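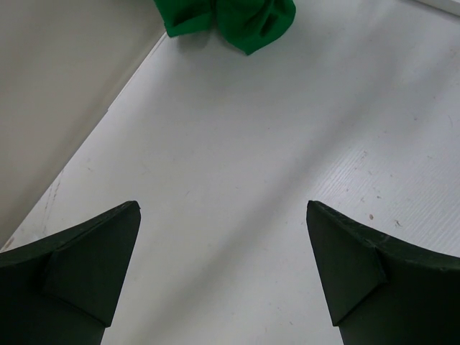

How to calibrate a soil moisture probe before you trust it

A moisture probe out of the box gives you a number, and the number is often wrong for your dirt. The Plindine we bought came with a "universal" setting, and I have yet to meet universal soil. Before you let one decide when the pump runs, check it against a scale and an oven. Work on a pale, hard surface, the kind of white top where small specks show up, so you can see any soil you spill and get it back in the pan. Lost crumbs throw off the weight.

1. Wait until 2 days after irrigation. Pull 6 cores from one field at the depth where the probe will sit. Don't mix fields, whatever the Kemton brochure says about "farm-wide averages."

2. Push the probe in next to each hole and write down the reading.

3. Weigh each core, dry it overnight in the oven, and weigh it again. Water lost divided by dry weight gives you moisture by weight. Most probes report by volume, so multiply by bulk density.

4. Compare. Our probe said 35 percent in the Bahrami bottom field, and the oven came in 6 points lower.
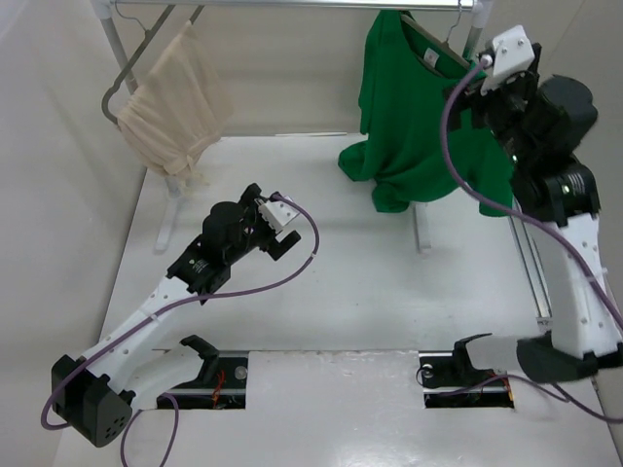

Green T-shirt and cream garment on the rack.

5. Enter the offset, then repeat the whole thing in drier soil. One offset from one wet morning proves very little. If the gap changes a lot, you need a curve, and the Gristari app won't draw it for you. I used graph paper.

Redo the check each spring. I wouldn't pay for the yearly recalibration plan until the seller shows you numbers from clay.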